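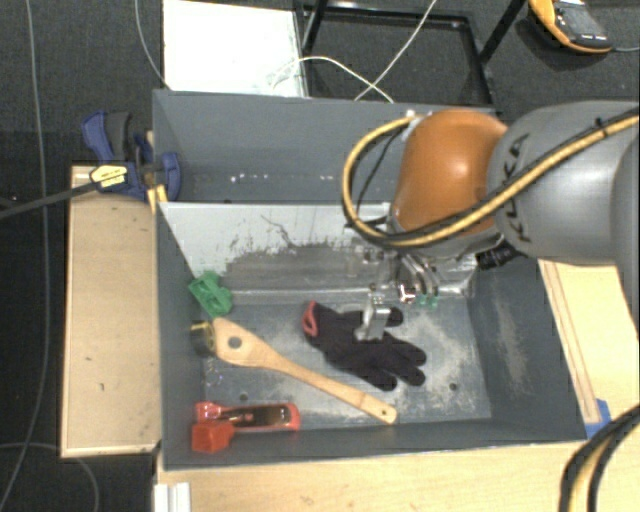
In this lecture we treat the exclusion for wear and tear in commercial property insurance. Almost every policy on machinery and business contents has it, and it is one of the most common grounds for refusing a claim. The idea is simple: insurance pays for an event that may or may not happen, and gradual wear is certain to happen. The difficulty is in the proof. Take the inner wall of the gray bin, with its scraped edges and thin dark scratches where the light coating ends. From the marks alone an adjuster cannot say if they came in one day or over several years, and the answer decides who pays.

1. Wording

Older forms speak only of "wear and tear". Newer forms add gradual deterioration, corrosion and scratching. Please read the whole list and also the sentence after it. Many policies give back a part of the cover when the excluded cause leads to another loss which is insured. A worn hose is not covered, but the water damage from the burst hose may be. Students often forget this second step in the examination.

2. Burden of proof

Under an all-risk policy the insured must first show that a physical loss happened in the policy period. After this the insurer must show that the exclusion applies. Under a named-perils policy the insured must show that one of the listed perils caused the loss, so the exclusion is needed less often.

3. Case for discussion

Ridgate stores spare parts in a rented hall. In June a shelf falls and 182 parts are damaged. The insurer, Lostex, sends an expert, who finds old rust at 2 of the bolts. Ridgate answers that the shelf carried the same load for years and fell only after a forklift touched it. The policy has a deductible of $500 per event.

Please prepare the following points:
Which was the cause of the loss, the rust or the forklift?
If both contributed, does the policy say anything about combined causes?
Does the deductible apply once or more than once?
Would a maintenance record help Ridgate, or could it also be used against it?

4. Reading

Villalba, Joaquín: course reader, chapter on exclusions. The section on combined causes is difficult and should be read twice. The short note by Josefien Van Loon on expert reports is optional.

Written answers are not more than 1000 words. Please bring a printed copy to the seminar.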